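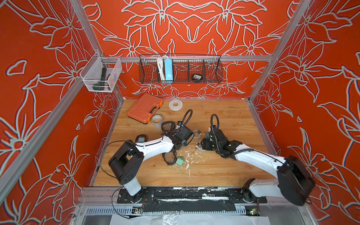 Skerov Peel-and-Stick Wall Covering, Large Floral

July 22, 2024
By the Killier Surfaces desk

The Skerov covering is a self-adhesive vinyl sold by the roll. We hung it in April on three walls of a windowless workroom and have left it up since. The walls were painted drywall in satin finish, washed with dish soap and left to dry overnight.

The roll is 20 inches wide. The backing paper carries a printed grid, which is accurate enough to cut from without a separate rule. The pattern is a straight match with a long repeat, so expect waste at the top of every second strip. We used six rolls and had most of one left in offcuts.

Adhesion is moderate on first contact and firms up over a day or so. During that period a strip can be lifted and reset. We reset one strip twice with no stretching, but a third attempt left a faint ripple near the baseboard that a heat gun on low only partly removed. On a test patch of flat paint the edges let go within a week. Skerov's leaflet does say satin or semi-gloss, in small type.

Seams were the main concern. The vinyl shrinks slightly as it settles, and butted seams opened to a hairline on the longest wall. Against a dark print this would matter more. The leaflet suggests overlapping by a sixteenth of an inch and we would do that from the start. Inside corners should be cut and overlapped, never wrapped — a wrapped corner pulled into a curve by the end of the first month and had to be slit.

Color held well. We taped a card over one section and compared it after 11 weeks under LED tubes. No difference was visible. The room gets no sun, so this says little about a bright kitchen. The surface has a low sheen that picks up overhead fixtures at a shallow angle.

Cleaning is simple. Pencil, coffee and light grease came off with a damp cloth. Ballpoint did not. Isopropyl alcohol dulled the print after a few passes and should be kept away from it.

For comparison we put up a single strip of Vungate, which is thinner and cheaper. It went on faster and tore twice on removal. Shirazi's paste-up paper looks better at the seams than either, but it is a different job and needs a pasting table.

Removal of the Skerov was tested on one strip only. Warmed and pulled back on itself, it came away in a single piece and took a chip of paint at an old filler patch. A little adhesive remained along the edges.

Recommended for sound satin walls out of direct sun. Not recommended over texture or fresh paint. Buy one roll more than the calculator gives.

Contact | © 2024 Killier Surfaces | Back to top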